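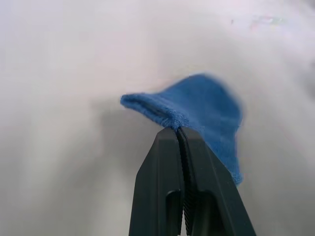

A reader of my last column wrote to me that a person who sews should never pay for a pattern, because a pattern is only some lines on paper and anybody can copy the lines from a shirt she already owns. She wrote it in a friendly way, and she added that she has sewn like this for 19 years and nobody has complained about her sleeves. I have thought about her letter during several evenings, and I would like to answer it properly.

First I must say where I agree. I learned to sew in a house where there was no money for patterns. My mother put an old blouse on newspaper, went round it with a pencil, added a finger of width on every side and cut. The result was a blouse. It pulled a little under the arm, but we wore it. So I do not look down on this method, and I still use it for pyjamas and for aprons.

But I do not agree that a pattern is only lines. When I bought the Aria, a wrap dress with a collar, from a small pattern maker called Nasier, I received the lines and also a booklet of instructions which somebody had to write, test, draw and correct. In the booklet there is one step, the one where the collar meets the front facing, which I had done wrongly in every dress of my life. I always clipped the corner after I had stitched both sides. The booklet told me to clip only the body, as far as the stay stitching, and then to turn the work and continue. It took me three readings and one spoiled piece of old sheet. Now my corners lie flat. I could not have copied this from a finished dress, for the simple reason that in a finished dress this step is closed inside.

Then there is the matter of sizes. If I copy my own shirt, I get my own shirt again, with its faults. My shoulders are narrow and my back is long, and shop clothes do not know this, so my copy also does not know it. The Aria has a line printed across the back with the words "lengthen or shorten here". I lengthened. It is a small thing, and I was almost angry that I had waited so long for it.

I know the other side of the argument too, because I have paid for bad patterns. The Khoury trousers cost me more than the fabric did. The notches on the front and the back did not meet, the waistband was too short by the width of my thumb, and in the whole instructions there was not one word about which side the zip should be. I wrote to ask and received a discount for my next purchase, which I have not used. If my reader had started with those trousers, I understand very well why she went back to her newspaper.

So my opinion is a little more careful than hers. Pay for the pattern when it can teach you something: a collar, a fly, a lined jacket, a sleeve with a placket. Do not pay for a rectangle with elastic in it. I see many patterns of this kind now, nicely photographed, and what you receive after paying is a list of measurements and a seam allowance. A gathered skirt is a good first project, but its instructions can be explained over a cup of tea. I think those who sell it should at least say so on the cover.

There is one more point, and here I am less sure of myself. My reader says that copying does no harm to anybody. If you copy your own shirt for your own cupboard, I believe she is right. But in our sewing group it is common that one person buys and the others trace, and the tracing paper goes from hand to hand until the size marks cannot be read any more. I have done this also. With the Darnitetti coat, which has 57 pieces if you count the lining and the interfacing, I traced from a friend's copy over two weekends, and on the second Sunday I thought that my time was surely worth more than the price. Later I bought it. I cannot say it was only for honesty, it was also because I had lost the piece for the under collar.

I would like to hear from other readers how they decide. Please write also if you have made the Khoury trousers and found where the waistband goes wrong. I still have the two legs, sewn and pressed, hanging on the back of the door, and the fabric is too good to cut into pockets.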